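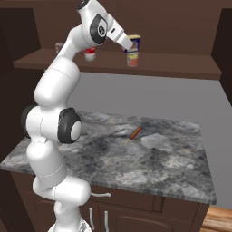 The equipment planner at Okitz starts our call with a number. "Thirty," she says. "That's how many kitchen tasks we want an arm to manage in simulation before anyone signs for hardware!" She laughs, but the rule is written into the budget her team passed in February.

Okitz runs meal service for assisted living homes, and the project, named Grolevon, is its first try at putting a mobile arm in a residents' kitchen. Shelf work comes first: cans, jars, small boxes, things people ask for all day long.

"I love this part of the job," she says. "You get to ask dull questions like how deep is the shelf, and then the answer changes which arm you can buy." Her team modeled a kitchen with an upper shelf over a marble counter and a microwave built in at the side, then let the arm loose on the groceries. Reach turned out to matter more to the budget than payload did. "Soup is light. Getting your fingers in between two cans is the hard bit — and I'd have spent the money on lifting power." 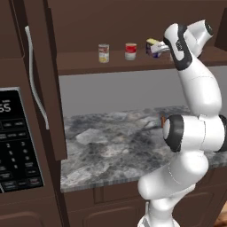

What goes in the budget

The first line is for simulation: $2000 a month, covering computing time and the person who builds the kitchens. She'd pay it again gladly. The second is spare fingers for the gripper, at $1137 a set, and she has put in for 3 sets.

"People plan for the arm and forget the floor it rolls on," she says. The Tirkia site, where the first unit is due to go, has a raised strip at the kitchen door, so there's a line for carpentry too. Training has its own line, and so does a service contract, which she is still haggling over.

Would she lease? "For a first unit, yes, happily. I want to be able to swap it if the next one has a slimmer hand." The Thomas building comes after Tirkia, and its shelves are higher, so she has asked for that kitchen to be modeled next.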